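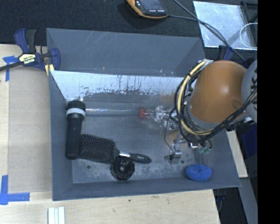 Cudisano Public Library
December 10, 2024

The Library is changing its loan rules for the winter season. The main points are set out in the posts that follow. Please read them before your next visit.

1/ The loan period for books, audiobooks and sheet music is now 30 days at all branches. Items borrowed before today keep the due date printed on the receipt.

2/ Late fees on children's and teen titles have ended. Fees already on an account for these titles will be cleared by staff. Cardholders do not need to call or fill out a form.

3/ Fees on adult titles stay as they are. An account with unpaid fees may still be used for reading room computers and for e-books.

4/ The Diltero Street branch will close for floor repairs after the holidays and is expected to reopen in April. Holds for Diltero Street will be sent to the Zemudik branch unless the cardholder picks another location.

5/ The outdoor book return at Diltero Street will be locked during the work. Please do not leave items at the door. Returns are accepted at every other branch, whichever branch they came from.

6/ We received 223 replies to the fall survey. Of those who answered the question on hours, 67 percent asked for later evening hours, and the Zemudik branch will stay open until 8 p.m. on a trial basis.

7/ Several replies asked about large-print mysteries. We have ordered 72 new titles. They will be shelved next to the front desk as they arrive.

8/ Interlibrary loans are not covered by the new loan period. The lending library sets the due date, and renewals must be requested at least three days ahead.

9/ A printed copy of the rules is available at each service desk in English and Spanish. Questions about a specific account should be taken to the desk or sent through the account page, as we cannot discuss borrowing records in replies here.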